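Stop explaining the ending to me

I finished the second season of Sauerland at ten to midnight with a cold cup of tea in my lap, and before the credits had even got going the streaming app was offering me a 40 minute "companion episode" in which the writers would tell me what I'd just watched. I hadn't had time to blink! I was still sitting there wondering whether Ilse had seen her brother on the platform or only wanted to, and a cheerful man in a good jumper was about to settle it for me.

I didn't press play. My partner did, the next morning, over toast, and told me the answer before I could get out of the kitchen. (She saw him. There, now it's wrecked for you as well. Sorry.)

I know I'm a crank about this. I love television, I love talking about television, and I'll happily read a recap of an episode I've already seen twice. But a recap is one person on the couch telling you what they reckon. You can argue with it. When the people who made the show come out and hand down the meaning, there's nothing left to argue about, and arguing was my favourite part.

When Holora was on, back when I was sharing a house with far too many people, we spent a whole winter on the lighthouse. Was it real? Why was the lamp on in the flashbacks? We had a theory involving the postman that took in every episode and fell over completely in the finale, and I'd still defend bits of it. If there'd been an official answer a click away we would have looked it up and gone to bed.

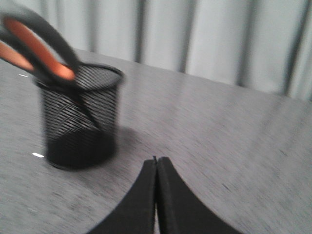 Glykeria Koutsoukos wrote to me after I grumbled about all this in March, and she thinks I'm being a snob. She works long shifts and watches in bits, half an episode at a time, and by the end of a season she's lost track of who betrayed whom. For her the companion episode is a kindness. She also said, and this stung a little, that people who go on about ambiguity usually have their evenings free.

Fair enough. I do have my evenings free, most of them, and I've got no quarrel with a plain "previously on" or a family tree for a show with four characters called Anton. Give people all the help they want in following the plot. What bugs me is the other thing, where the final shot is left open on purpose, beautifully, and then someone closes it for you in an interview before breakfast.

And I think it's starting to change how the shows are written. The last stretch of Sauerland has a scene where two detectives stand in a car park and say out loud, to each other, everything we'd worked out three episodes ago. It's a clumsy scene in a series that was never clumsy before. The first season trusted us with a nine minute dinner where no one mentions the dead father, and you could feel him in every mouthful. I rewatched it last week and it's still the best thing in the show.

Then there's the discussion thread. The Sauerland finale had 379 comments when I looked, and an awful lot of the top ones were just people pasting in what the showrunner had said. Someone would float a lovely mad idea about the train timetable, and the reply underneath would be a link. That was it, conversation over. I scrolled for ages hoping for a proper fight.

So my modest request to the streamers is a gap. Put the companion episode out a week later, or a fortnight if you're feeling generous. Glykeria can have hers straight away if there's a button for it, tucked somewhere in the menu where I won't hit it with my elbow. The rest of us can have a few days of being wrong together.

I'm starting Holora again from the beginning this weekend, by the way, with the postman theory written out on the back of an envelope. I think there's something in episode six we missed.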